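Family Notes: Ordering the headstone

The stone for Mom and Dad has been ordered from Votetti, the yard out past Ornach. We looked at 2 designs and went with the plain gray one. It will carry both names and the years, with room for one line under them.

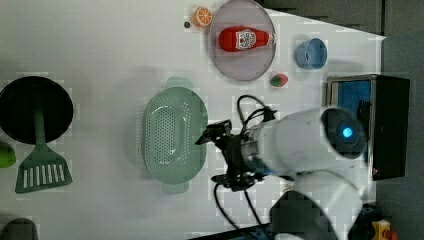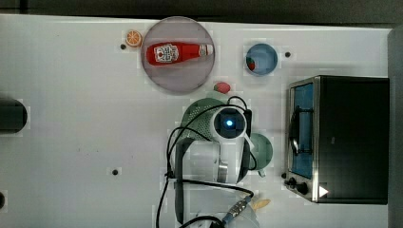 When will the stone be set?

In September, if the ground is dry enough. Votetti needs 7 weeks for the lettering, and the cemetery office at Dovlow has to approve the wording first.

The total is $1299, and $379 of that was paid as a deposit. The rest is due when the stone is in place. Anyone who wants to put something toward it can send it to the Somogyi family account, same as for the funeral.

We still need the line for the bottom. Dad never liked anything long. Please send your ideas before the end of the month.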